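Chapter 11
Small Messes on Flat Surfaces

Key terms: lip, far edge, dry waste, drop line, stray, grommet, holding spot

In this chapter you will learn to
read a tabletop before you touch it
choose a dustpan and judge the state of its lip
clear dry waste from a table without feeding the floor
deal with cable holes, hung fabric and the things other people leave standing about

Chapter 10 dealt with floors, and if you did the exercises you now have opinions about brooms. Tables look like a step down in difficulty. They are smaller, they are closer to your eyes, and you don't have to bend. Most trainees arrive at this chapter expecting to be finished with it by lunch.

Theda Kuhlmann, who ran the evening cleaning crews at the Dedbridge conference rooms for many years, used to give new starters a tabletop with a few bits of waste paper on it and then go off to make coffee. When she came back the paper was usually gone. So was the trainee's interest in where it had gone. She would then walk once around the table, looking at the floor, and collect it again. Her staff called this the coffee test. There was a second round, with shredded paper, which she saved for people who had been rude about the first.

The coffee test is hard because a table has an edge and a floor mostly doesn't. Push a scrap across a floor and it is still on the floor. Push a scrap across a table with a bit too much spirit and you have a new job somewhere else, probably under a chair. Almost everything in this chapter comes back to that. 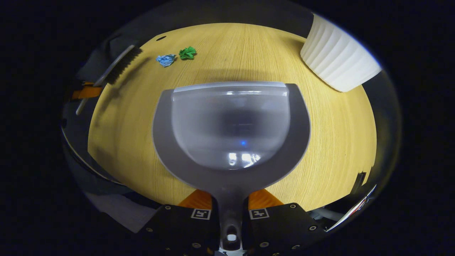

Figure 11.1 Dustpan and dry waste on a wooden tabletop. Note the two paper balls, one blue and one green, lying close together.

Crumpled paper is the friendliest kind of waste there is. It leaves no mark, it doesn't smear, and it comes in colors that can be seen from the door. It has one vice, and that is rolling. A tight ball rolls farther than a loose one and seldom in the direction you had in mind. Two balls lying side by side are worse than two lying apart, as anyone who has played pool could tell you: nudge the near one and the far one leaves.

The usual answer is to bring the pan to the paper. Set the lip down flat, close to the waste and on the side toward you, and draw the waste in over it with a hand brush or a folded cloth. Short strokes. The pan stays still while the brush moves. Beginners like to move both at once, scooping and sweeping together in a sort of embrace, and the result is a pan that rides up over the paper and a brush that has nothing to push against.

You may also pick the paper up with your fingers. Timo Janssen's manual for the Heitmann training school, which runs to 715 pages, manages not to mention this. It is perfectly good practice for clean dry waste of a sensible size, and the pan can be kept for what is left behind.

11.1 The pan

A dustpan is a scoop with a handle, and you would think there was little to go wrong. Look at the lip. A good lip is straight along its whole width and thin enough that a crumb doesn't meet it as a wall. Lay the pan on a bare tabletop and get your eye down level with it. If you can see daylight under the middle, the lip has bowed, and every sweep will leave a fine gray line on the table. This is the drop line. You will meet people who chase a drop line backward across a table for several minutes, gaining a little each time, and you should be kind to them.

Hard lips last. Soft lips seal better and get chewed up, mostly by being banged on the rim of a trash can. Ida Lindemann, whose supply closet at Nesitz was a place of pilgrimage for some of us, kept one set of pans for tables and another for floors, and wrote on each handle which was which. The writing was large. A pan that has spent the morning under a radiator has no business on a surface where someone will later put down a sandwich.

Hang pans by the hole in the handle when the handle has one. A pan stored lying flat will end up with something standing on it -- usually a bucket, and usually a full one.

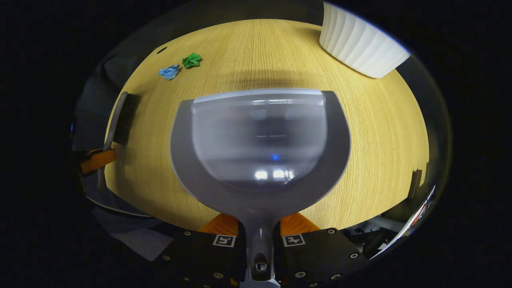 Before the first stroke, look over the whole table and sort what you find into three kinds: waste, property, and doubtful. Waste goes. Property stays where it is, or gets lifted, wiped under and put back on the same spot. Large containers are property even when they look as though they have been abandoned. You do not know what is in them and you are not being paid to find out.

Doubtful things are the reason for the holding spot. Pick one corner of the table, the same corner every time, and put there anything you can't sort at a glance: a loose cap, a torn wrapper that may have a phone number on it, a single screw. Yara Sabbagh, a supervisor at the Zinthorpe workrooms, left items on the holding spot for 60 minutes and then asked out loud, once, whose they were. After that they were waste. She admitted to one serious error in her career under this rule, and it was a hearing aid battery.

11.2 Holes, edges and hung cloth

Many worktables have a hole near the far edge for cables, and some have another where you least expect it. Such a hole may be lined with a grommet, and the grommet may once have had a cover. Covers wander off. An open cable hole will take crumbs, staples and small balls of paper with great willingness, and whatever goes down it lands on the floor or in a nest of wires. Sweep away from the hole in all directions. If the waste is already close to it, lay a folded cloth over the opening first and work as though the hole weren't there.
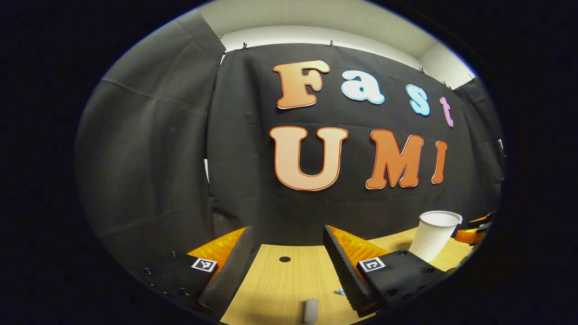
Tables pushed up against cloth need their own approach. Display backdrops, curtains and fabric screens all have the same habit of holding on to light scraps and letting them go after you have packed up. Work from the cloth outward, toward yourself, with the pan between the waste and the near edge. Don't beat the cloth. Don't tug it straight, either, however badly it hangs; it is held up by clips or pins that were put in by somebody in a hurry, and you will own the consequences.

Standing items come next. A small upright object near the front edge is the first thing a sleeve will find. Move it back a hand's width before you start, and write the move down if your site keeps a log.

Costel Onu, who taught this unit before the present authors, timed 31 trainees on a single table and reported that the fastest were also the ones who had to come back. He drew no conclusion from this in print. His notes do contain the word "sleeves," underlined.

Before you go on

1. Lay three dustpans on a bare tabletop and check each lip at eye level. Reject one and be ready to defend your choice.
2. Crumple two sheets of scrap paper, one tightly and one loosely. Set them side by side and bring them into the pan in as few strokes as you can. Repeat with your other hand.
3. Find a table at your site with an open cable hole. Look underneath it. Write down what you find, and wash your hands before section 11.3.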